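Inska Hardwax Oil, Clear Satin

We have stocked a lot of wood finishes over the years and this is the one we keep taking home ourselves. Inska is a clear oil and wax blend for indoor tables, desks, shelves and counters. It goes on with a rag, it smells faintly of oranges, and it makes grain look wonderful!

The satin version dries with a low, soft sheen. On pale woods it warms the color a little (think weak tea, not varnish), and on walnut it brings out all those dark streaks you forgot you had. If you want your wood to stay as light as it was the day you sanded it, look at Inska Natural, which has a touch of white in it.

Coverage is generous. One 378 ml can does two coats on a six-seat dining table with enough left over for the chairs, or at least the seats of them. Shireen Fourie, who runs our finishing bench in Gernbridge, did her whole kitchen counter last March from a single can and still has an inch in the bottom.
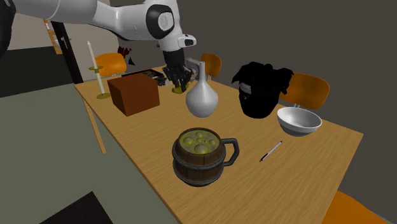
A light honey wood-grain tabletop with a white vase.

How to use it

Sand to 120 grit, then 150. Going finer closes up the wood and the oil just sits there. Wipe off the dust, stir the can well (don't shake it) and rub in a thin coat along the grain. Thinner than you think! Leave it for 35 minutes, buff off anything still shiny, and let it dry overnight. Second coat the same way.

You can put a cup down on it after 4 days. Give it a couple of weeks before a tablecloth or a rubber-footed lamp.

Lay used rags out flat outdoors to dry, or soak them in water before you throw them away. Oily rags in a heap can catch fire by themselves.

Looking after it

A damp cloth and a drop of mild soap is plenty. Rings and scratches can be fixed right where they are: light sanding, a dab of oil, buff, done. This is our favorite thing about it, and why we talk so many people out of polyurethane.

Details

Size: 378 ml
Sheen: satin
Coats: two
Clean up: mineral spirits
Goes well with: Verhoeven white buffing pads, pack of 100
Pickup: Gernbridge and Prekusstead stores

Not for decks or outdoor furniture.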